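Wrist camera in simulation sees mostly the gripper housing. Move the camera or change the lens?

Asked 31 July 2020 in Home Builds > Simulation

I am building a small tabletop arm in a shared workshop. The gripper is a Bulamari two-finger unit on a wrist flange I drew myself. Before I drill the real bracket I am testing the camera position in Rullum, using the gripper mesh from the Bulamari download page and a plain pinhole camera parented to the wrist link.

The camera sits 14 mm behind the flange face and points straight down the tool axis. Vertical field of view is 126 degrees. I went wide on purpose so both fingertips would stay in view when the gripper opens. They do, but nearly everything else I get is housing. The useful part is the arched gap at the bottom center, and even there the fingers hang over part of it.
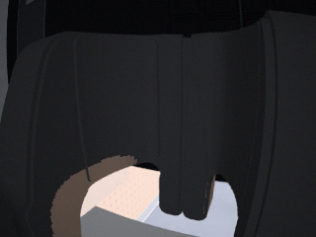 Wrist camera view in Rullum, stock bracket position.

I have a script that saves 2,000 renders per run for a detector, and I don't want to start it with this view. Things already tried:

Near clip plane raised in small steps. The housing gets sliced open and I see the inside faces of the mesh, so that is no use.

Camera rolled 180 degrees. Same coverage, upside down.

Gripper link hidden from the camera. Clean view, but the real camera will not have that option.

Second question, less important: the brown band around the left side of the opening has a stepped outer edge where it meets the dark body. The inner edge is smooth. Is that a mesh problem or a render setting?

Answer 1 (accepted)

Your field of view is hiding a placement problem. At 126 degrees on a pinhole model, anything close to the lens and off axis gets stretched over a large part of the picture. Narrowing the lens alone will crop some of the housing, but it will crop the opening too, because the opening is at the bottom of your view and not in the middle.

Do it in this order.

Move the camera first. Shift it sideways, away from the tool axis, until the ray from the lens to the fingertips clears the rim of the housing. In Rullum you can turn on the frustum overlay and drag the camera link while watching it. Change only the offset at this stage.

Then pitch it back toward the fingertips so the grasp point lands near the center of the picture.

Then reduce the field of view until the fingertips at full opening are just inside the border. Check it with the gripper closed as well.

Put the numbers in the URDF as a fixed joint and drill the bracket from those same numbers. If you set the pose by hand in the viewer and forget to copy it back, the real part will not match. I lost a bracket that way.

On the stepped edge: check the depth buffer before you blame the mesh. If two surfaces are nearly coincident and the near plane is very small, you get ragged borders where they meet. Put the near plane back to something sensible and render again. If the steps stay exactly where they were, look at shadow map resolution next. I can't tell which it is from one render.

Comment from the asker: Offset first was the right order. I can see the table past both fingers now. Steps are still there after the near plane change, have not tried the shadow map yet.

Answer 2

Also check the mesh scale. The Maes exporter writes millimeters and some loaders read meters. I had a gripper fill the whole view because of that.

Comment: Scale would be off by a factor of a thousand, the arm would not look right at all.

Comment: Not if only the one link is wrong. Mine was one link.

Answer 3

I gave up on the wrist position and put the camera on a fixed post. I use the Nemthorpe post clamp, 4 screws, holds fine. You lose the close view but the calibration is easier. It depends what you are picking up, which you did not say.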